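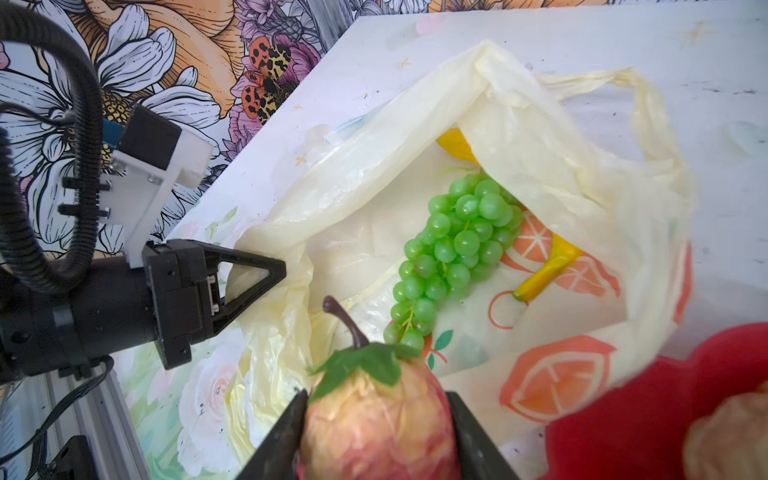
Speaker notes - Prallbridge Town Hall, "Giving a Eulogy Without Wrecking It"

Opening (stay behind the lectern, the mic is short)
Ask who has sat through a bad one. Wait. Most hands go up, some with feeling. Mention the funeral in Caltska where the speaker spent half his time on a boundary dispute. He was winning, too.

1. Length
Five minutes. Seven if they were beloved and the chairs are padded. My first draft for my aunt ran to 1,000 words before she'd left primary school. Read the bit about the caravan, then stop. I mean it this time.

2. What to leave out
The will. The first husband, unless he's come. Any sentence starting "She'd kill me for telling you this" - she has other priorities now. If you're not sure about a story, ring a cousin.

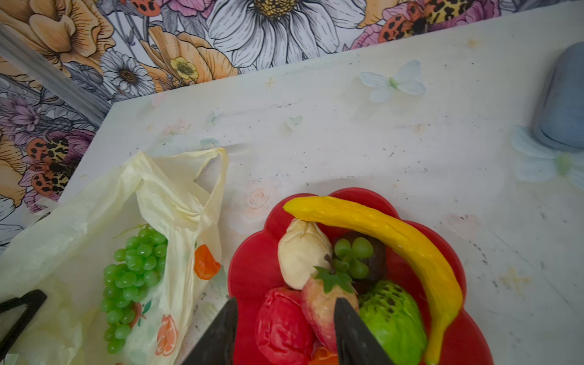
3. Getting through it
Print it large, double-spaced, on paper. Phones lock themselves at the worst line. Give a spare copy to someone in the second row who doesn't cry easily. Sip of water here, as a demonstration, and because I'll need it.
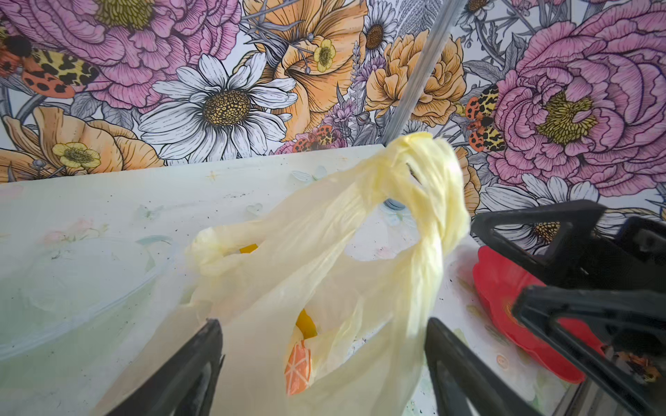

Is it all right to be funny?
Most rooms are desperate for it. Put the first laugh early and keep it kind, and favour the things they'd have told on themselves.

If time: the Rener story. Skip if the minister's in.

Comments

Marg_in_the_hills: Used the second-row trick last February. My brother-in-law read the lot and got all the credit.

tinwhistle50: You did not stop after the caravan.

quietpew: Could you put up the Rener story? The minister was in.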